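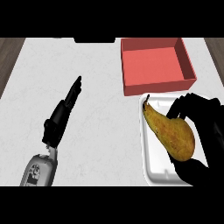 Good news for anybody in Perberg who has been buying sad supermarket noodles since spring: Slamet Kwok is back in business! The noodle counter opened again this month at the Lekota Market, two aisles over from the old spot, and I was in line with a tote bag and no lunch in me at a quarter to eleven like a kid waiting for the pool to open.

If you're new in town, the old counter was the one by the fish stall with the handwritten menu and the one wobbly stool. It closed in April when the market started ripping up the drains on that side. We were told six weeks. Well, September is here, so you can do the math on that. Kwok spent the summer cooking for weddings and working on the chili oil recipe, and says the new version has more shallot in it and a bit less heat. I'd call it about the same heat, and I went home with two jars anyway.

The new counter is bigger, with room to eat at it, and the lease runs through 2031, so we can all calm down. "I signed it and then I went and bought a bigger pot," Kwok told me, ladling the whole time. The bigger pot is for the broth, which goes on before dawn and is chicken and dried shrimp, same as ever.

The menu has been cut down to four bowls. I was ready to be grumpy about it (I loved the cold sesame noodles, and they're gone until next summer), but then I had the braised pork with pickled mustard greens and forgot what I was mad about. The noodles are wide and chewy and they hang on to the sauce. There's a mushroom bowl too, made with no meat broth at all, and the woman next to me was eating it so fast that I didn't want to interrupt her to ask how it was.

You can also buy fresh noodles by the bag to cook at home for $5, and a bag feeds two hungry people or three polite ones. Kwok made over 300 bags in the first week and still sold out before closing on most days. Go in the morning if you want the wide ones. The thin ones tend to hang around longer, and they're great in soup, so don't turn up your nose.

A couple of other stalls have moved in the shuffle. Drasance, the cheese people, are now up by the Avlow Street entrance, where the flower lady used to be, and the flower lady is outside under the awning until it gets cold. The fish stall hasn't budged. The bathroom is still way in the back and you still need to ask for the key. 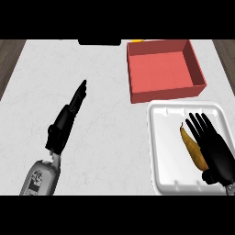 ## What to do with a bag of them

I asked for cooking tips and got a short lecture, so I'm passing it along. Use your largest pot and lots of water. Shake off the extra flour first, drop the noodles in loose, and stir right away. The wide ones need 4 minutes at a real boil, and the thin ones are done in less than half that, so stay by the stove. Save a mug of the cooking water before you drain.

My own go-to this week has been dead simple: a big spoon of chili oil, a splash of soy sauce, a little black vinegar, and enough of that saved water to make it all slippery. Fried egg on top. Last night I threw in half a bag of spinach that was on its way out and my husband asked if we were having company.

They'll keep in the fridge for two days. You can freeze them as well, in little nests on a tray and then into a bag, and cook them straight from frozen with an extra minute or so in the pot. I did a batch with the thin ones and couldn't tell the difference.

## Hours and such

The counter is open from eleven in the morning until it runs out of broth, which has been somewhere around three. It takes cards now, finally! Bring your own container for takeout and you get a free pickled egg. Chili oil is sold by the jar at the register, and if you return the empty one they'll take a dollar off the next.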